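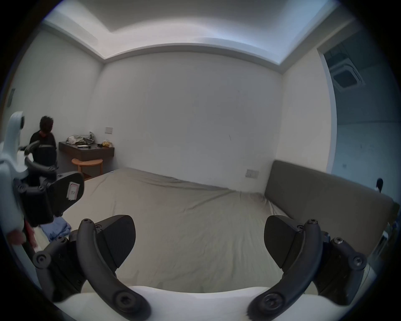

Bedroom rig, fingers open over the bed, folded blue cloth on the sheet.

August, 4.40 in the afternoon, Hirkdale flat

Right, the sticking finger. I'm writing this up while I'm still cross about it, so Leif, forgive the tone, and Margus, please read to the end before you order anything!

Short version: the right finger on the hand-held gripper hung open three times today. You squeeze the trigger, the left one comes in as it should, the right one sits there, and then it lets go all at once and snaps shut. First time I thought I'd imagined it. Second time it caught the side of my thumb as I was straightening the sheet. No blood, just a red line and some language, but it's gone in the safety book because Sverre will ask, and he'd be right to.

Third time it did it with Chun-hung watching, so at least I have a witness.

The bit that really bothers me is the log. Flukska wrote the whole session out as good. I pulled the file over lunch and there are 1,452 folds in the August set so far, and 36 of them have the finger width flat as a pancake for a moment and then a jump straight down to closed. No flag on any of them. The software reads the width off the left side only and assumes the right one matches (I'd forgotten that, if I ever knew it). So whatever it is has been going on well before today and we've been happily feeding it in.

What I tried, in order:

Blew out the pivots with the air can. Some blue fluff came out of the right one, very satisfying, made no difference at all.

Backed off the right pivot screw a quarter turn. Better for a while, then the pad started to wobble, so I put it back where it was.

Swapped the trigger cable for the spare. No change. The old cable is fine, it's back in the Habte box with a bit of green tape on it, don't bin it.

Took the pad off and worked the bare finger by hand. Smooth as you like! Put the pad back on, and it drags just before fully open. Did that twice to be sure. So my money is on the pad bracket rubbing when the bolts are done up tight, and Chun-hung reckons there's a shiny patch on the inside of it. I can half see it. He has younger eyes.

Halvard rang from Stullport while I had it in bits and said they had the same drag on one of theirs after they changed to the thicker pads, and cured it with a thin washer behind the bracket. Could be the same thing, could be nothing like it. I haven't got a washer that thin here, the smallest in the tin is a great fat thing.

For now: right-finger gripper is out of use, red tape round the handle. Please don't "just do a couple" with it. The other one passed 40 open and close cycles with no sticking, so we can carry on with that, but keep your free hand off the cloth until both fingers have come in.

To do

Me: washers, and re-check the bracket with the pad on and bolts snug.
Margus: pull the 36 out of the set and put them somewhere they can't wander back from. Can we have a warning when the width jumps like that?
Leif: is there any way of reading both sides? I know, I know, you said so in the spring.

Once it's back together it gets 400 cycles on the bench before it goes anywhere near the flat again. Thumb fine, slightly purple.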